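Ballbridge Table Kit – Fruit and Plate Set
Data card and README, release 3
Last edited 21st December

What this is

The Ballbridge Table Kit is a paid package for teams that want to try out two-handed pick-and-place without building a setup of their own. You get the props, a mounting template for the table, the control scripts and a set of recorded episodes. This card covers the Fruit and Plate set, the smallest of the sets and the one most buyers start with. The Plorneck set (cups and lids) has its own card.

The set comes in two grades. The trial grade has 90 episodes and is free to anyone with a kit account. The full grade has 2105 episodes and comes with the kit license. Both use the same folder layout, so code written against the trial grade should run on the full one with only the path changed.

The task

Three props are used: a round teal plate, a red apple and a yellow pear. The operator moves fruit onto the plate with whichever hand is closer. Either fruit may go first. In most episodes both fruits end up on the plate; in the ones tagged "single" only one is asked for. The spoken or typed instruction is stored with each episode, in the words the operator was given.

Start positions are drawn from the layout sheet. The fruit can start on any side of the plate, and the plate itself moves a little between episodes. Contact with the tabletop is allowed. If a fruit rolls off the table the episode is stopped and filed under "dropped", which is a separate folder and is not counted in the totals given here.

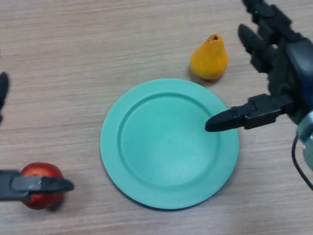
Head view is the main stream and the one the baseline policy was trained on. Joint positions for both arms and all fingers are logged next to it, along with the commanded positions. The two do differ under load, so pick one and stick with it. We train on commanded positions and use the measured ones only for checking.

There is no depth stream in this release. The June release had one, but the table surface gave noisy readings and buyers told us they were dropping it anyway. If you need it, the old files are still up under the archive tab.

Folder layout

episodes/ one folder per episode, numbered from 0001
episodes/NNNN/head/ still frames, JPEG
episodes/NNNN/joints.csv measured and commanded positions, one row per frame
episodes/NNNN/task.txt the instruction
episodes/NNNN/tags.txt result and any notes
layouts/ start position sheets, PDF
scripts/ loader, viewer, replay
dropped/ same layout as episodes/, full grade only

Numbers are not reused. If an episode is pulled after release, its folder stays in place with only tags.txt inside, and the loader skips it. The counts above leave out pulled episodes, so the last folder number will be higher than the total.

Getting started

Unpack the archive, open scripts/ and run the viewer on a few trial episodes before doing anything else. It plays the head view with the joint traces below it. Space pauses, the arrow keys step one frame. Most problems we get mail about (missing frames, a bad unzip, the wrong folder depth) show up in the viewer right away.

The replay script sends the commanded positions to a real pair of hands. Keep the speed setting at 60 percent or lower for the first runs. Replay does not look at the camera at all. It will close on empty air if the fruit is not where it was in the recording, and it will push the plate if the plate is in the way. Use the layout sheet for that episode and tape the table. 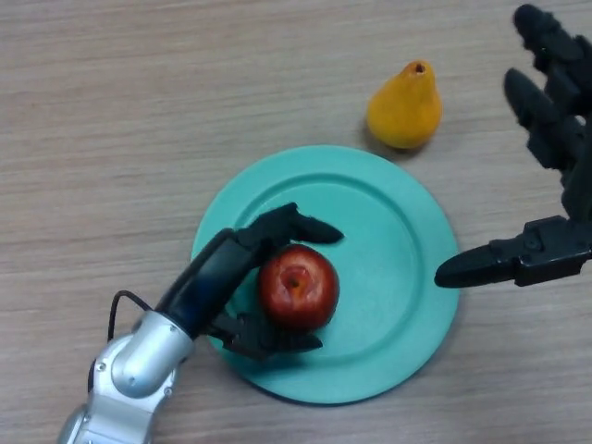
The loader returns each episode as a list of steps. By default it trims the idle steps at the start and end. Turn this off with keep_idle if you want a hand's waiting time in your data. We suggest leaving it on for a two-handed policy, at least to begin with – a model that never sees a hand hold still tends to wave the spare one around.

Tags

done: the instruction was carried out
partial: at least one fruit reached the plate, but the instruction was not finished
single: only one fruit was asked for
regrasp: the operator let go and took hold again
nudge: the plate was moved by a hand or a fruit

An episode can carry more than one tag. Tags were added by hand after recording and checked once. "Nudge" is the least reliable of them, and small plate movements were often missed in the first part of the set. Please send corrections through the form and we will fold them into the next release.

Known limits

One table, one plate, two fruits. A policy trained on this set alone will be good at this set and not much else. We have had fair results by mixing it with the Plorneck set, and poor ones when a buyer swapped in a white plate without any new episodes.

The hands often cover part of the plate or the fruit in the head view. We did not filter these frames out. If your method needs a clear view of the object at all times, you will want to add a side camera and record your own episodes with scripts from the kit.

Lighting was kept even throughout. Strong side light was not tested.

Versions

Release 1: trial grade only.
Release 2 (June): full grade added, depth stream included.
Release 3: depth stream removed, tags redone, dropped/ split out. Full archive now unpacks to 3340 MB.

License and support

The trial grade may be used for teaching and testing. The full grade may be used in commercial work by the license holder, including trained models, but the frames themselves may not be passed on. Clerer handles licenses and billing for all Ballbridge sets. Amundsen ships the props and spare fingers; put the kit serial on the order or it will be sent back to you. Technical questions go to the form on the kit page, with the episode number and the viewer log attached.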